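December, after lunch

Finally got round to the desk top from the Vandthorpe order, which I've been putting off since Lyle moved it into the back bay. I'd expected to spend the afternoon fixing it and ended up mostly just looking at it, because the grain is lovely once there isn't a heap of offcuts and coffee mugs on top!

Cleared everything to the bench by the window, brushed it down, then wiped along the grain with a barely damp cloth and went over it again with a dry one. Xiomara wants us to stop using the blue paper towels on finished tops (they leave fluff in the corners) so I used one of the old cotton sheets she cut up. Much better, and there's a bag of them under the sink if anyone wants some.

Lucinda asked which end should face the door. I'd go for the loopy end on the left as you sit down — the plain streaks are easier on the eye where you'll have papers spread out, and the curves are too nice to hide under a monitor. Marcus disagrees and would have it the other way round, but Marcus also liked the Nilsuwan veneer, so.
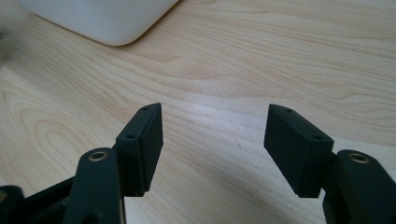
*Desk top, pale finish. Nested loops to the left, straighter grain towards the right.*

The sheen is what I keep going back and forth on. It's smooth and I like it, but it does catch the light across the middle, and Baltasar reckons that'll annoy whoever ends up working there. He'd like to knock it back with a grey pad and a bit of wax. I'd rather try that on a scrap first — last time we were brave with a grey pad we had two dull patches on the Zunerport shelf and spent ages blending them in.

Wax is getting low, by the way. There's one 200 ml tin open and the other has gone solid round the rim. Could whoever does the next order put down two more? And some 100 ml sample pots if they still sell them, as the jam jars don't seal properly.

Still to do:

- test grey pad and wax on scrap, leave overnight
- ask Lucinda about the door end again
- felt pads for anything that's going to live on the top
- find the box of short screws (Lyle had it for the Nultumthorpe job)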